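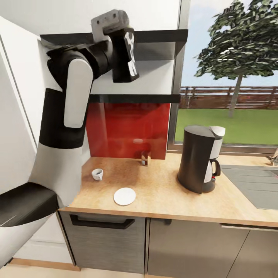

4. Montaje de la canoa hinchable Tismont

Esta sección explica cómo inflar la canoa, montar los asientos y la quilla, llevarla al agua y recogerla después. El primer montaje lleva unos 30 minutos. Hágalo en casa o en un jardín antes de la primera excursión, con todas las piezas a la vista.

4.1 Antes de empezar

Compruebe que la bolsa de transporte contiene lo siguiente:

– Casco hinchable con suelo desmontable
– Asientos, con sus correas de respaldo
– Quilla desmontable con pasador
– Bomba de doble efecto y manguera
– Manómetro
– Kit de reparación (parches, adhesivo y llave de válvulas)
– Bolsa estanca pequeña

Los chalecos y las palas se venden por separado. Si falta alguna pieza, no monte la canoa y escriba al servicio técnico de Szewczyk indicando el número de serie, que figura en la etiqueta cosida al interior de la proa.

PRECAUCIÓN: No utilice compresores de taller ni infladores de gasolinera. La presión sube demasiado deprisa y puede abrir las costuras internas del suelo.

4.2 Elegir el lugar de montaje

Busque una superficie plana, sin piedras sueltas, cristales ni raíces. La hierba corta es lo más cómodo. En playas de grava, extienda primero la propia bolsa de transporte abierta, que está reforzada por la base, y coloque encima la parte central del casco.

Monte la canoa cerca del agua, pero fuera de la rampa si la rampa es compartida. En muchos embalses la zona de botadura se usa también para remolques, y una canoa a medio inflar en medio del paso retrasa a todos los demás.

Con viento, coloque la proa de cara al viento y meta algo de peso dentro del casco antes de inflar las cámaras laterales.
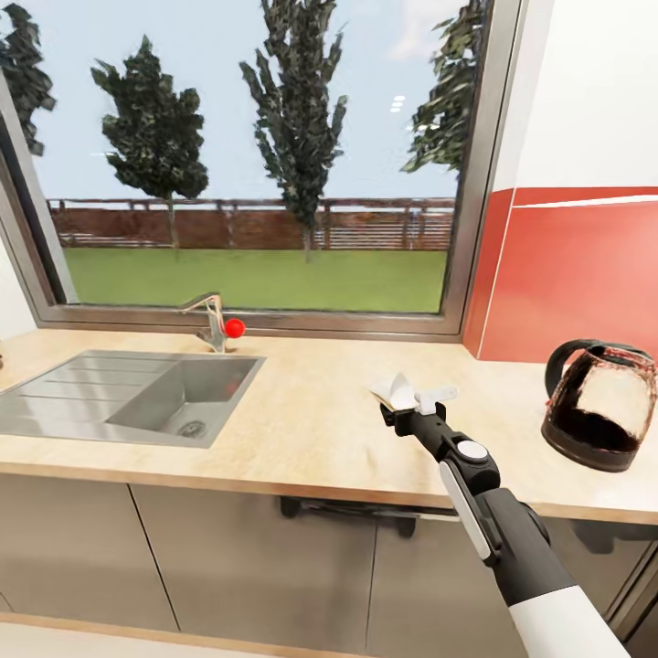 La temperatura también cuenta. Con frío el material se vuelve rígido y cuesta más desplegarlo; déjelo un rato extendido antes de trabajar con él y no fuerce los pliegues con el pie. A pleno sol ocurre lo contrario: el aire se dilata y la presión aumenta sin que usted haya tocado la bomba. Consulte el apartado 4.7 si va a dejar la canoa en la orilla durante la comida.

4.3 Inflado

1. Despliegue el casco con el fondo hacia abajo y estírelo desde los extremos. La válvula de popa debe quedar a la vista.

2. Retire las tapas de todas las válvulas. Compruebe que el vástago central está en posición alta (cerrado). Si está hundido, presiónelo y gírelo un cuarto de vuelta.

3. Introduzca el suelo desmontable por la abertura de popa, con la válvula hacia arriba. Centre los bordes debajo de los tubos laterales.

4. Conecte la manguera a la cámara izquierda e ínflela hasta que tome forma, sin llegar a la presión final.

5. Haga lo mismo con la cámara derecha.

6. Infle el suelo hasta la presión indicada junto a su válvula. Los últimos golpes de bomba son duros; cambie el selector a efecto simple.

7. Vuelva a las cámaras laterales y complételas, primero la izquierda y luego la derecha.

8. Mida la presión con el manómetro y cierre las tapas.

NOTA: Es normal oír un soplido breve al retirar la manguera. Si el soplido continúa, presione el vástago una vez y suéltelo. Un grano de arena en la junta basta para que la válvula no cierre bien.

PRECAUCIÓN: No infle nunca una sola cámara lateral a la presión final con la otra vacía. El casco se tuerce y el suelo puede quedar desplazado.

4.4 Quilla

La quilla mejora el rumbo en lagos y tramos lentos. En ríos con poca agua es preferible navegar sin ella.

1. Dé la vuelta a la canoa entre dos personas, sujetándola por las asas.

2. Deslice la quilla en su carril desde la popa, con el borde curvo hacia atrás.

3. Introduzca el pasador hasta que la cabeza quede a ras del carril.

4. Ate el cordón del pasador a la anilla de popa.

No arrastre la canoa con la quilla puesta, ni siquiera sobre arena.

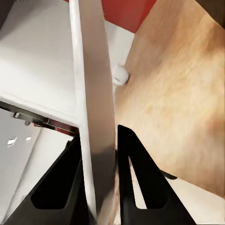
Si la quilla no entra en el carril, suelte un poco de aire del suelo y vuelva a intentarlo. Después de las primeras salidas el carril cede ligeramente y la pieza pasa sin esfuerzo. No lo lubrique con aceite ni con grasa; un poco de agua con jabón es suficiente.

4.5 Asientos y reparto del peso

Cada asiento se fija con correas a las anillas laterales. Hay varias anillas a cada lado para adaptar la posición a los ocupantes y al equipaje.

1. Infle los asientos con la boca o con la boquilla pequeña de la bomba.

2. Coloque el asiento de popa a la altura de la anilla marcada con una P.

3. Coloque el de proa en la anilla que deje espacio suficiente para las piernas.

4. Tense las correas traseras y después las delanteras. El respaldo debe quedar recto sin carga.

Para navegar solo, retire el asiento de proa y adelante el otro hasta la anilla central. Sin este cambio la proa se levanta y el viento la desvía con facilidad.

El equipaje va en el fondo y amarrado. Nuestra bolsa estanca grande, la Clokow de 78 litros, cabe detrás del asiento de popa en posición transversal. Lo pesado debe ir abajo y hacia el centro; lo que vaya a necesitar durante la travesía, en la bolsa pequeña sujeta a la anilla.

NOTA SOBRE PERROS: Muchos usuarios salen con su perro. Colóquelo entre los dos asientos, sobre una alfombrilla antideslizante, y recórtele las uñas unos días antes. No lo ate a la canoa en ningún caso. Un chaleco con asa facilita subirlo de nuevo a bordo. Conviene que conozca la canoa en tierra primero, inflada en el jardín, y que entre y salga de ella varias veces antes de ir al agua.

4.6 Botadura

1. Lleve la canoa hasta la orilla entre dos personas, cada una por un asa.

2. Déjela flotando por completo, paralela a la orilla.

3. Sube primero quien ocupe la popa, con el cuerpo bajo y las dos manos apoyadas en los tubos laterales.

4. La otra persona sujeta la canoa y sube después.

5. Reme unos minutos cerca de la orilla y compruebe que va nivelada. Si se inclina hacia un lado, vuelva y corrija el equipaje.

Muchos parques exigen un permiso de navegación y un lavado del casco antes de entrar en el agua, para no trasladar especies invasoras de un lago a otro. En el embalse de Tadport, donde probamos todos nuestros modelos, la estación de lavado está junto al aparcamiento superior y cierra a mediodía de octubre a marzo. Pregunte siempre en la oficina del parque: las normas cambian de una temporada a otra.

PRECAUCIÓN: Lleve el chaleco abrochado desde antes de subir. No navegue con viento de tierra fuerte, con tormenta anunciada ni después de anochecer.

4.7 Paradas en la orilla

Saque la canoa del agua y déjela a la sombra. Si no hay sombra, suelte un poco de aire de cada cámara y vuelva a completarla antes de continuar. Amárrela a un árbol o a una roca aunque el día esté tranquilo – las olas de una lancha llegan más arriba de lo que parece.

No apoye la canoa de pie contra vallas o troncos.
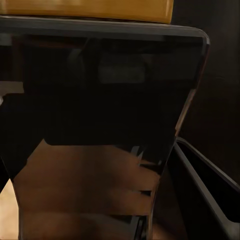

4.8 Recogida y almacenamiento

1. Retire el equipaje, los asientos y la quilla.

2. Aclare el casco con agua dulce. Insista en el carril de la quilla y debajo de los tubos, donde se queda la arena.

3. Abra primero la válvula del suelo y después las laterales. Cúbrala con un paño al abrirla; el aire sale con fuerza.

4. Saque el suelo y séquelo aparte.

5. Seque el casco por dentro y por fuera. Si tiene que guardarlo húmedo para el viaje de vuelta, extiéndalo de nuevo al llegar a casa.

6. Doble los laterales hacia el centro y enrolle desde la proa hacia la popa, con las válvulas abiertas.

7. Cierre las válvulas y guarde todo en la bolsa.

Guarde la canoa en un lugar seco, lejos de calderas y sin peso encima. En invierno es mejor dejarla enrollada sin apretar.

Revise las costuras y las válvulas al principio de cada temporada. Para las fugas pequeñas, siga las instrucciones incluidas en el kit de reparación. Las reparaciones del suelo se hacen solo en taller: contacte con Dzintra Lukoševičius, del servicio técnico, o con Arūnas Kivi si la canoa procede de un centro de alquiler.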